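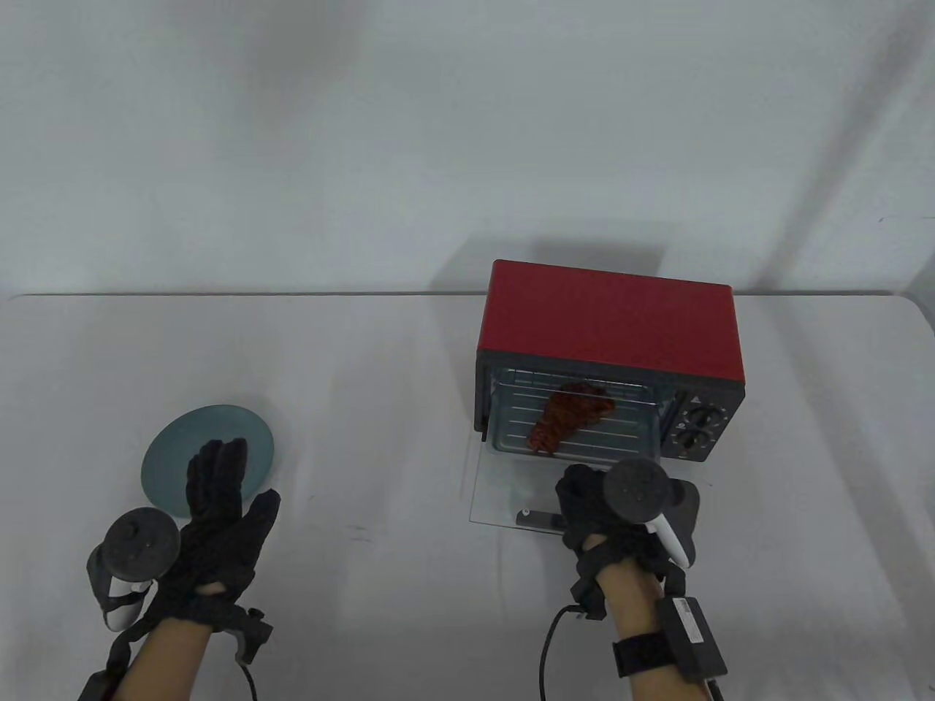
Cela fait 21 ans que Géza Kozma répare de l'électroménager, et quand on lui demande si les machines sauront bientôt tenir une cuisine à notre place, il commence par resservir du café. Il en a vu passer, des promesses ! Depuis janvier, il conseille l'équipe de Sedidia, qui cherche à confier à un robot les petites corvées du repas. Le four au capot rouge, la porte vitrée rabattue, la viande posée sur la grille et l'assiette bleu-vert à gauche : pour lui, tout le problème tient sur cette table. « Vous et moi, on sort le morceau et on le pose dans l'assiette en parlant d'autre chose. Une machine doit déjà comprendre où finit la vitre. »

Sa collègue Saodah Pangaribuan, plus optimiste, tient les comptes. Sur 100 essais du même geste, le robot en a réussi 62 le mois dernier, et elle en parle avec une vraie tendresse (elle avoue l'encourager à voix haute). « Le verre, c'est pénible, ça se voit mal. Et la viande, ça glisse, ça se déforme, il n'y a pas deux morceaux pareils. Mais quand je pense à ce qu'on obtenait l'été dernier, je rentre chez moi contente. »

Géza, lui, attend surtout de voir le reste de la cuisine. Il raconte volontiers sa visite à l'atelier Trornholm, où un bras rangeait très bien des boîtes, jusqu'au moment où quelqu'un avait déplacé l'étagère de 2 centimètres - et là, plus rien. « Dans une maison, on déplace tout, tout le temps. Ma femme change les tiroirs de place et moi-même je m'y perds ! »

Alors, l'achèteraient-ils ? Saodah répond oui sans hésiter, à condition qu'il nettoie aussi la grille. Géza réfléchit plus longtemps, tourne sa cuillère, puis dit qu'il le prendrait volontiers pour vider le lave-vaisselle, et qu'il continuerait à s'occuper du rôti.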